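Workshop Tips: When a Tabletop Arm Drops Its Load or Stops Mid-Move

Filed under: Bench Robots, Cables, Kitchen Practice Sets
Compiled by Loretta Lyons, Dollville Home Workshop Pages

These notes cover one fault on one bench arm and the checks that found it. The arm stopped during a pick from the plate, held for a moment, then released. The controller logged code 733, listed in the Hornholm handbook as "joint communication lost." The same code came back nine times over the following month, always on moves toward the far side of the table.

Stop before you look

Press the stop button, then switch off at the wall. A paused arm can resume when the software reconnects. On most small arms the joints hold position only while powered, so support the forearm with one hand before cutting power if anything fragile is under it. Keep fingers out of the elbow gap. Wait for the indicators to go dark before touching a connector.

Leave the items on the table where they are until you have written down their positions. A fault that shows up on only one reach is much easier to trace if the same reach can be repeated.
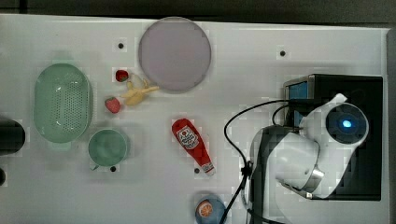
Practice set laid out on the table, arm at right with the joint light showing blue.

Check the cable first

Code 733 reads like an electronics failure. In our case it was strain on the signal cable. The cable had been tied tight at the base, and a full turn of the first joint took up all the slack and pulled on the plug. The plug did not come out. It moved just enough to break contact, then seated again when the arm swung back.

To check for the same problem:

1. With power off, turn the arm slowly by hand to the end of its travel in each direction, if the maker allows this. Some arms have brakes and must not be forced.
2. Watch the cable at the plug, where it enters the base. It should not lift or twist.
3. Feel along the full length for flat spots or stiff sections.
4. Look for any place where the loop can get under the arm or catch on an item.
5. Press each plug home and fasten the locking collar, if there is one.

A loose loop solves the strain and creates a second hazard. It lies on the work surface, where the gripper can snag it or a bowl can end up sitting on it. Leave enough slack for the full turn and no more. Keep a clear lane for the loop and do not place practice items in it.

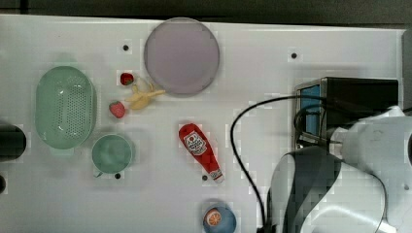 Cable running down the table between the ketchup bottle and the arm.

Items that make a fault worse

Use toy food and empty containers until the arm has run clean for a full week. Liquids and glass wait until after that. A bottle lying on its side should be placed so it cannot roll toward the base. Wide, flat items such as plates are poor first targets: a gripper that closes on the rim puts a twisting load on the wrist, and a drop from even a low height will chip stoneware.

Mounting holes in the tabletop collect crumbs and grit. Vacuum them before bolting anything down. If the base rocks at all, every position in the program is off by a small amount, and the error grows with reach.

Retest procedure

Run the failed move at quarter speed with nothing in the gripper. Repeat at half speed, then at full speed. Add the lightest item last. Our arm had 3,311 cycles on the counter when the cable was rerouted, and the Stonow strain clip now on the base was fitted at the same time. The code has not come back.

The clip is rated for 3,000 cycles and gets replaced on the counter reading. Old clips go brittle at the hinge — bend one and look for a white line in the plastic.

When to stop using the arm

Take it out of service if the same code appears with the cable disconnected from any strain, if a joint is hot to the touch after a short run, or if the stop button needs more than one press. Unplug it, tape over the plug, and write the code on the tape. Endale sells the replacement cable with the collar already attached. Order the longer of the two lengths.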